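Dreltov Lab Notes – a thread
15/06/2020

Print this thread | E-mail to a friend

1/ Right, a few of you asked what I've been up to since March, so have a thread. Short version: I'm trying to teach a robot to hang floppy cloth on a wire rack, and I'm doing it without touching the robot at all.

212 shares

2/ The method is called Wemley (don't ask, the name stuck before we could stop it). You hold a pair of grippers, one in each hand, and do the job yourself. The grippers record how they move and what they see. Later on, the robot learns from all of that.

3/ Why bother? Well, driving the robot by remote control is slow and makes my shoulders ache. With the hand-held pair I can get through 80 goes in the time it used to take me to do a handful, and the movements look far more like something a person would do.

4/ Every go starts with the cloth flat on the table and both grippers coming in from the sides. I try to change the angle of the cloth each time, otherwise the model just learns one pose by heart and sulks when it sees another.

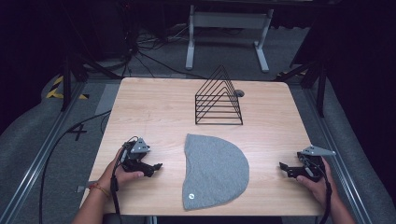 Bindu Shenoy reckons two hands are overkill and that a single gripper with a cleverer grasp would get the same result on light fabric – she's told me so at every meeting this spring. I'm running her version as a comparison, so we'll see!

5/ So far it's going my way, a bit. With 1,000 two-handed goes the model hangs the cloth far more reliably than with the same number of one-handed ones. The one-handed model tends to pinch a corner, drag it over the first wire and let the rest slither off again.

6/ BUT (big but) that's on one rack and one bit of cloth. We've got 6 fabrics on the list and I've only trained properly on 3. Stretchy stuff is a nightmare, it moves after you've let go.

7/ The bit I'm most pleased with is dull to explain. We score the drape, so a cloth that's on the rack but all bunched to one side gets a lower mark than one hanging evenly. The old pass or fail score (we called it Pisharody, after the script) hid loads of that.

148 shares

8/ And the view from the gripper matters more than I expected. When I took it away and left only the head view, the model lost track of the hem behind the wires and the drape score dropped like a stone.
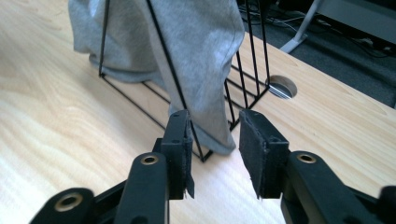
Gripper's-eye view: grey cloth over the wire rack.

9/ Next up is the Batetti test, where the rack gets moved to a spot the model has never seen. I'm expecting it to go badly and I'll post the numbers either way. Write-up when I've stopped fiddling with the plots.

96 shares | 3 comments

Comments

Gülizar Ekinci: Do you mark the drape by eye or is there a script for it? We tried by eye with towels and no two of us agreed on anything.

clothfan_leeds: would love to see this on fitted sheets. I can't do those myself

Bindu Shenoy: Still waiting for my one-handed run on the stretchy fabric. Just saying.

Print this thread | E-mail to a friend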